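Hirnine Table Bowl
Set-up and Care Guide, Section 4: First Use and Dry Portions

Edition of February 18, 2020

This section explains how to prepare the bowl before the first use, and how to keep small dry portions in it, for example ground coffee, beans or tea. Please read all the steps one time before you begin. The bowl is not a storage jar. It has no lid, and dry goods should stay in it only for the time you work with them.

4.1 Before the first use

1. Take the bowl out of the box with both hands. Hold it by the wall and the foot, never by the rim only.

2. Remove the paper ring and the small label under the foot. If some glue remains, rub it off with a drop of cooking oil.

3. Wash the bowl by hand with warm water and mild soap. Rinse it well and let it dry upside down on a cloth for 2 hours.

4. Look along the rim from very near, under a good lamp. Turn the bowl slowly until you come back to the starting place. The lip should be smooth and round, without chips or sharp points. The light makes a soft band on the top of the lip, and a chip will interrupt this band.
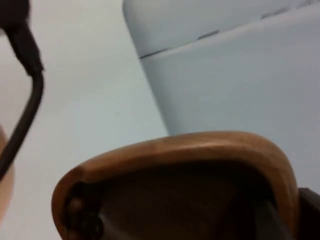
5. Pass a dry fingertip around the inside wall. Small differences in the glaze are normal. If you feel a crack, do not use the bowl and contact the shop where you bought it.

CAUTION: Do not pour boiling water into a bowl which has been standing in a cold room. Let it warm up first.

4.2 Placing the bowl

1. Choose a flat table with free space on all sides of the bowl. A white or other light tabletop is practical, as fallen grounds are easy to see on it.

2. Wipe the table and also the foot of the bowl. Sand or sugar under the foot can scratch the table.

3. Set the bowl down straight. Press lightly on two opposite places of the rim. It must not rock.

4. When something has to rest on the rim, let it rest lightly and do not lean weight on it. The rim is the weakest part of a ceramic bowl.

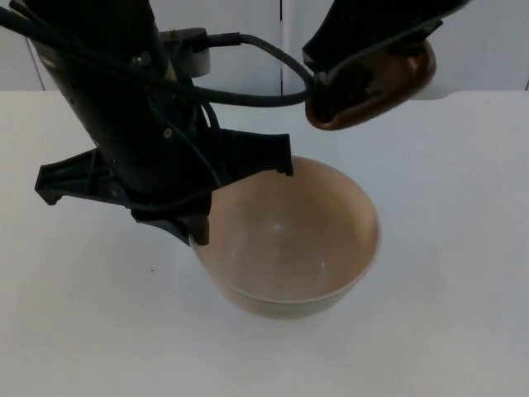
Bláthnaid Madigan writes that she puts a damp cloth under the foot when she mixes with a spoon, and that the bowl has not moved since. We agree with this advice for mixing. For dry portions the cloth should be dry too.

4.3 Filling with a dry portion

1. Check that the bowl is completely dry inside. Grounds will stick to even a little water.

2. Bring the scoop low over the middle of the bowl and tip it slowly. From a high position the fine grains jump over the rim.

3. Start with a small pile at the bottom. A few grains will always roll away from the pile, and you can leave them.
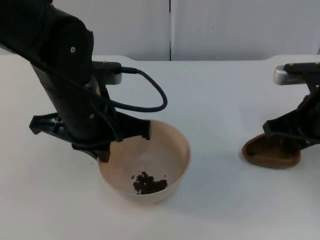
4. Add more only if your recipe asks for it. The marked limit for dry goods is 300 ml. Above this level it becomes difficult to stir without spilling.

Note: Dark coffee can leave a light brown shade on a pale inner wall when it stays there overnight. Baking soda on a soft wet sponge removes it. Do not use steel wool.

4.4 Emptying

1. Lift the bowl with both hands and tip it over the jar or the filter.

2. Tap the outside wall with the flat hand. Do not knock the rim against the jar.

3. Brush out the last grains with a dry, soft brush, then wash the bowl as in 4.1, step 3.

For stains which remain after washing, see page 29.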